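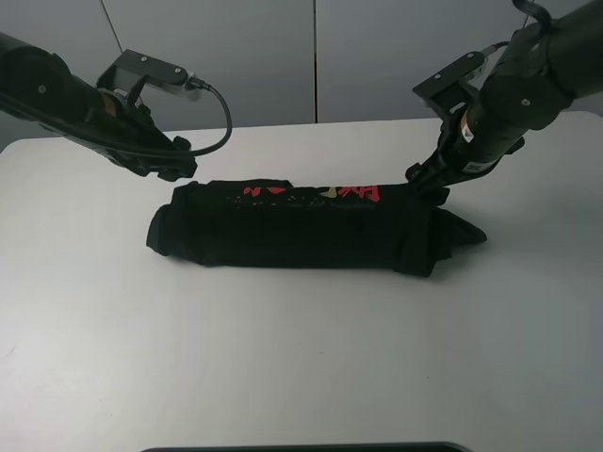
Black tee on the white table, right gripper on the cloth, left one still hovering.

13/04/2019

Grippers again. I've been putting this comparison off since October and I finally ran out of excuses, so today went to the Nekum fingers against the Gilbert fingers, same arms, same table, same black T-shirt. For anybody reading over my shoulder: Nekum is the soft set with the rubber skin, Gilbert is the stiff set we've had from the start. Controller is the Sterari box for both, with the force limit left alone at 2000 on the slider (I still don't know what unit that slider thinks it's in, and the manual isn't telling).

The plan was easy to write down and annoying to do. Roll the shirt into a long bundle, lay it left to right, and have the right arm pin it near the top edge while the left comes down on the rounded end. Then lift. The pinning part is where I expected trouble and the pinning part is fine! Both sets hold the right side down without dragging the whole bundle across the table, which is more than I could say last fall.

The left end is another story. All those layers tucked under make a fat little bulge, and the Gilbert fingers come down on top of it and squash it instead of getting around it. I tried opening wider before the approach and that helped a bit. I tried coming in lower and that got me a fingertip scraping the tabletop, which made a noise I'd like to not hear again. The Nekum fingers give when they touch down, so you can be sloppy with the height and still come away with cloth. I'm a fan. The catch is that they sometimes come away with one layer, and then the roll opens up as you lift and you've got a flag where you had a bundle.

Black cloth is a pain for the cameras too, by the way. The creases mostly vanish unless the light's coming across them. The red printing on the shirt is the one thing the tracker really likes, and I caught it steering by the print a couple of times when it should have been looking at the fold. Note to self – run the same thing with the shirt flipped so the print is underneath, and see if the numbers hold up.

Speaking of cameras, I spent way too long on exposure. Auto is hopeless with this much white. It sees all that table and turns everything down, and the fingers go to black blobs, which is no good when the thing you want to know is where the tips are. I locked it at 3000 microseconds and left the gain at the bottom, and that's going in the config file so I don't have to work it out a third time.

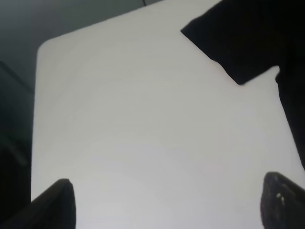 Notebook 2, p. 93

Wrist view with the fingers wide open and nothing but white between them. I'm keeping this one for the tip mask. You get both tips down in the corners, plus the rounded corner of the white surface, and that corner is a gift: it's crisp, it doesn't move, and I can check the camera mount against it before each run. The tips themselves are a touch soft in focus. I could chase that with the lens ring but then the far stuff goes, so I'm leaving it. The right finger shows some tiny pale specks as well, and the mask script wants to call them holes. Filling anything that small should do it.

The black shape at upper right is a bigger nuisance. Against the white it's just as black as a finger and the segmenter happily grabbed it as one. For now I'm cropping that side, which costs me some view. A smarter fix would be to throw out anything that doesn't start from the bottom border – haven't written it yet.

Cable check: the left wrist loop is okay at the poses I used, but I wouldn't roll that wrist much further without tying it back first.

So, where I'm at. Nekum on the left, Gilbert on the right, if the Nasik adapter plates will let me mix them. The bolt pattern looks the same but I've been burned by that before, so measure first. Then the flipped shirt, then the mask, and the lower approach again with a proper floor on the height.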